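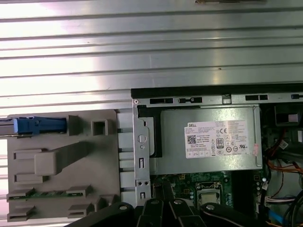

17/02/2019

Whole afternoon on the arm. The Dell is on its side on the bench, open, and it stays there until the unplug routine runs end to end.

Wrist calibration first. The offset between camera and gripper had drifted since January, probably from when I swapped the Valex coupling and put the mount back by eye. Redid it with the printed grid. Residual is down to 2 pixels in the middle of the view and worse toward the corners. The corners don't matter much for this, as everything I want to reach can be brought near the center before the descent.

Then the lighting. The ribbed metal next to the chassis rail throws back the bench lamp in bands, and the edge finder takes every band for an edge. Turned the lamp to the wall and lowered the gain. Better. The power supply label is a good anchor: large, white, flat, high contrast against the metal. I'm registering the case pose off the label outline now and have dropped the rail entirely. The blue latch on the drive bay works as a second reference because nothing else nearby is that color. With both, the rotation estimate stops wandering.

Cables are still the problem. The bundle beside the supply has no fixed shape, so there is no model to fit. The white multi-pin connector can be segmented by color on most frames, but the wires cross in front of it as soon as the approach angle changes. Options:

- approach from straight above only, and accept the poor grip angle
- tie the bundle back by hand before each run (cheating, but fine for tuning)
- train something on the wires

Going with the second for now. The third needs more pictures than I have. The Kinari folder holds 239, and most of those are of a different case.

Finger clearance: the links come in low over the board and cover the bottom of the view during the last part of the descent, so the final move is blind. Set a floor in the planner above the processor and made it a hard stop. Dry runs only, no contact. Ran the descent 100 times on a loop while I sorted screws. It tripped the floor 2 times, both at the start, before the motors had warmed up. Logged them. Backlash in the wrist joint is my guess, not confirmed.

The Dreline driver board gets too hot to touch after an hour of this. Needs a heat sink, or the hold current turned down. Try the current first.

The Ratanaporn script still writes its logs in local time while the planner writes UTC. Wasted half an hour lining them up. Fix it before anything else.

Next: shim the wrist, repeat the loop from a cold start, then a first touch on the connector with the grip force at minimum. Order more cable ties.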